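Elogio de la sobremesa larga

Cada vez que alguien me propone «comer algo rápido» me entra una tristeza pequeña y muy concreta. Comer rápido está bien para un aeropuerto. Para todo lo demás tenemos la sobremesa, ese rato sin nombre en muchos idiomas en el que ya se ha terminado el postre, nadie tiene hambre y todo el mundo sigue sentado. Yo la defiendo con uñas y dientes, y me encantaría que la defendiéramos más en serio, como se defiende una biblioteca o un parque.

Aprendí lo que vale por contraste. Pasé una temporada compartiendo piso con Tarmo Sepp, que venía de una familia donde se comía en veinte minutos y cada cual recogía su cubierto en el momento de tragar el último bocado. La primera vez que lo llevé a casa de mis tíos, en enero, se levantó tres veces con la intención de despedirse y las tres veces mi tía le sirvió más café. A las siete de la tarde estaba discutiendo a gritos, feliz, sobre si las croquetas admiten nuez moscada (la admiten, y mucha). De vuelta en el tren me preguntó si aquello era una fiesta. Le dije que era un almuerzo.

¿Qué pasa en esas horas? Pues pasa casi todo lo que una familia sabe de sí misma. Yo me enteré en una sobremesa de que mi abuelo había querido ser relojero, de que mis padres estuvieron a punto de irse a vivir a otro país y de que la receta del flan, sagrada, venía copiada de un envase. Son cosas que no se cuentan por teléfono ni caben en un mensaje. Necesitan que alguien se quede callado un momento jugando con las migas y que a otro le dé por llenar el silencio.

Sé que hay quien la vive como una condena. Mi amiga Vija Baranauskienė me lo ha dicho muchas veces: la sobremesa es preciosa para quien está sentado, y durante generaciones las mujeres la pasaron de pie, entre la cocina y el comedor, oyendo las mejores historias a medias. Tiene toda la razón. En mi casa hemos resuelto el asunto con una norma que me parece estupenda y que recomiendo a cualquiera: mientras se habla, los platos se quedan donde están. Ni se apilan ni se retiran ni se pasa la bayeta alrededor de los codos de nadie. Cuando la conversación se acaba sola, nos levantamos todos.

También me dicen que los horarios ya no lo permiten. En parte es verdad, y me da rabia que lo sea. Con dos horas de pausa y el trabajo a media ciudad de distancia, no hay milagro posible entre semana. Pero veo a mucha gente joven inventarse sobremesas a medianoche, con una tortilla y cuatro sillas desparejadas, ¡y qué bien les salen!

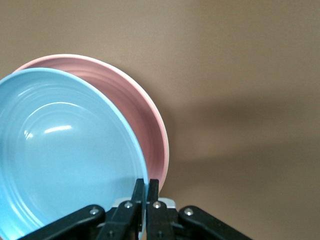

Para una buena sobremesa tampoco hace falta mantelería ni una vajilla de boda. Las mejores que recuerdo fueron en pisos prestados y con lo que había en el armario. Un plato azul celeste, brillante, con sus anillos suaves bajando hacia el fondo, me sirve igual para las aceitunas que para las cáscaras de mandarina, y a mí me alegra la mesa más que cualquier porcelana de vitrina. Lo que sí pido son sillas cómodas. He visto conversaciones magníficas morir por culpa de un taburete.

Y pido que no se mire la hora. Si alguien tiene que irse, que se vaya con dos besos y sin discursos, y que los demás sigamos con lo nuestro, que seguramente será otra vez la nuez moscada.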